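The Case for the Plain Block

Opinion
By Sadia Naqvi
October 19, 2018

Each March, the early learning programmes with which I am associated submit their equipment requests for the coming year. The forms are long, and they grow longer. They ask for light panels, talking alphabets, programmable caterpillars and magnetic construction systems sold by the theme. What they seldom ask for is blocks. When our Crichton centre closed its upstairs room for repainting, the blocks went into storage with the winter coats, and it was some weeks before anyone requested their return.

I wish to argue that this is a mistake of priority, and that a programme which must choose should choose the plain coloured block first, in quantity, and should give it a proper table, a proper tray and a proper bin.

The argument from cost is the simplest and may be dealt with quickly. A set of 100 solid blocks, cubes and bars together, can be bought for a fraction of the price of a single themed kit. It has no batteries. It has no small hinges to fail in the second term. The set in our Umum room has been washed, dropped, chewed at the corners and lent to the room next door, and it remains a complete set in every sense that matters to a child of four. The themed farmyard purchased in the same year lost its gate before the first parent evening, and a farmyard without a gate is a source of daily grievance.

Cost, however, is a poor reason to give children anything, and I would not rest the case there. The stronger argument concerns what the object asks of the person holding it. A cube and a bar of the same colour present a real problem. They belong together by one rule and apart by another. A child who has been sorting by colour will place them side by side without hesitation, and a child who has been sorting by shape will hold one in each hand and stop. That pause is worth a good deal of furniture. Educators in our rooms are asked to leave it alone for as long as they can bear to, and most of them report that this is the hardest instruction in the handbook.

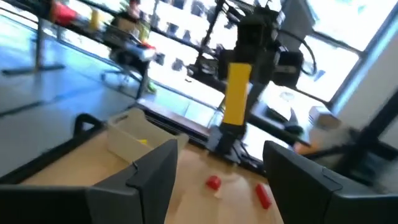
The same economy should govern the surface on which the work is done. Our guidance to centres recommends a pale tabletop, free of printed patterns and number mats, so that a strong colour may be found at a glance and the child's attention is not divided. We recommend a tray with a raised edge, which marks out one person's work from another's and spares a great many arguments. We recommend an open bin, low enough for a small hand to reach the bottom. Lidded tubs are tidier on the shelf, and I understand why they are preferred by those who do the shelving. A lid nevertheless turns every beginning into a request for help.

There is some resistance to this on the matter of tidying. It is said that open bins lead to mixed bins, and that by Thanksgiving the blue has got in with the yellow and the bars are in the dress-up box. I do not dispute it. I would only observe that putting a mixed bin right is among the best sorting exercises available, and that we deprive children of it whenever an adult stays behind after closing to do it for them. At Umum the last part of the afternoon is now given over to this work. It is slow. Parents arriving early have occasionally been asked to wait on the bench while the red pieces are located, and I have received two letters on the subject, one of them courteous.

A more serious objection was put to me by a colleague at our Isov centre, who holds that plain blocks favour the confident. The child who already has a tower in mind will build it, she says, while the child who has nothing in mind will sit before the bin and feel the lack. A kit with a picture on the box at least tells that second child what is wanted. I have thought about this a good deal and concede part of it. Some children do need a way in. It may be supplied by an adult who sits down, sets two pieces on the table and says nothing further — and it need not be supplied by the box. I accept that this depends upon having an adult free to sit down, and that in a full room on a wet morning there may be no such person. That is an argument about staffing, and I should be glad to see it made more forcefully than it is.

I would add a word about quantity, as it is here that centres most often go wrong. A bin of 5 or 6 pieces is an ornament. Children using it will finish, look about and leave, and the educator will record that the blocks were not of interest. The Cleluna centre, which had reached that conclusion, was persuaded last year to combine its scattered holdings and purchase more, and it now keeps 400 pieces between its rooms. The director tells me that the block table is the one she has had to move away from the door. I do not offer this as research. I offer it as the experience of one building.

Nor do I suggest that the newer materials be discarded. Several are well made, and the light panel in particular has given pleasure to children who take little interest in anything else. My concern is with the order in which we buy and with what we allow to be put away when space is short. Equipment that announces its own purpose will always find a sponsor. The plain block has to be defended at the planning meeting by someone willing to ask for it by name and to specify the number.

Equipment forms for the coming year will be sent to directors in the usual manner. The line for blocks is on the second page, beneath paper goods, and I have asked that it be moved to the first.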